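Bolora Handheld Gripper, second version
Demonstration tool for teaching robots to pick, place and tidy

Overview
Bolora is a two-finger gripper you hold in your hand. You squeeze, the fingers close, and the wide-angle camera mounted above them records what they were doing. Recordings made this way go straight into training for an arm fitted with the same fingers, so a person can teach a skill at a kitchen shelf in the morning without an arm anywhere in the building.

Version two came out of a research project on cluttered shelves, and we're very pleased with how it went. This page covers the tool, the method it was built for and what we found when we compared it with the old one.

What changed from the first version
The fingertips are now angled and dark grey on a white finger body. The old tips were white all over, and in bright rooms the tracking software kept losing them against pale tables. Poonam Chaudhary tried eleven shades of grey before settling on this one (she has kept the samples, if anyone wants to see them).

The trigger has a longer travel. On the first version most people snapped it shut, and the model learned to snap too! With the longer pull, closing is gradual and you can stop halfway on something soft.

The grip has moved back by a finger's width. It sounds like nothing, but Iona Gourlay's wrist noticed straight away, and so did everyone else's by the end of a long session.

The method: approach from anywhere
Our earlier recordings all began from much the same spot, straight in front of the item. The arm became very good at that one approach and rather lost outside it. For the shelf study we asked each person to begin every demonstration from a different place – higher, lower, further left, halfway across the room – and to come in slowly for the last stretch. The items on the shelf were shuffled between runs.

We recorded 700 demonstrations this way. A second set of 350 used the old fixed start, with the same people and the same shelves, and we trained one model on each. Because the sets differ in size, we also trained on a random half of the varied set, and that is the fair comparison.

Results
Each model had 100 attempts on shelves it had not met before. The half-size varied set beat the fixed set by 18 successful picks, and the full varied set did slightly better again. We had expected some gain, but nothing like that from changing where people stand.

The biggest improvement was on bottles with neighbours close by. The fixed-start model tended to brush the item next door on the way in. The varied model more often straightened up first and then moved forward, a habit it picked up from the slow final stretch.

Clear glass is still hard. Both models misjudged empty jars more than anything else, and Abhishek Awasthi is working on that now with the Kuroda tips, a softer set with a wider pad.
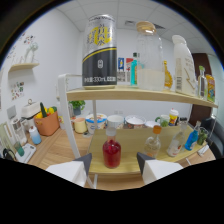

Does a demonstration have to be perfect to be useful?
Small wobbles and corrections are fine, and we kept plenty of them in the study. We removed a run only if the item was dropped or the tracking was lost.

In the box
Bolora handheld gripper with fingers fitted
One spare pair of fingertips
Camera mount and cable
Charging lead
Printed calibration card
Quick start sheet

Works with
Orkari recording software, version two onwards. Matching fingers for the arm are sold separately, and the mounting plate drawings are free to download.

Care
Wipe the tips with a damp cloth after handling food containers. Run the calibration card again whenever the tips have been changed. Please don't put any part of it in a dishwasher.

Loans and questions
We keep a few grippers at the Borness workshop for university groups to borrow. Morven Strachan looks after the loans and runs an online help hour every Tuesday. The shelf recordings are available on request from Pallavi Singhal, along with the training settings for all three models.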